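Replacing Thermal Paste on a Skeltex Desktop Processor

Applies to towers with a Ceretti or Mansilla cooler. 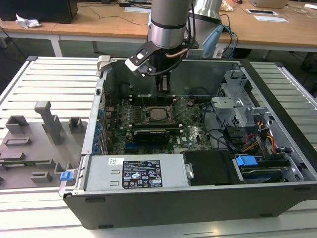 How much paste does the processor need?
A dot the size of a small pea, placed in the center of the metal lid. Cooler pressure spreads it.

1. Shut down, unplug the power cord and hold the power button for 5 seconds.
2. Wipe off old paste with a lint-free cloth and isopropyl alcohol. Let it dry.
3. Apply the dot, then lower the cooler straight down – do not slide it.
4. Tighten opposite screws 2 turns at a time.
5. Reconnect the fan cable.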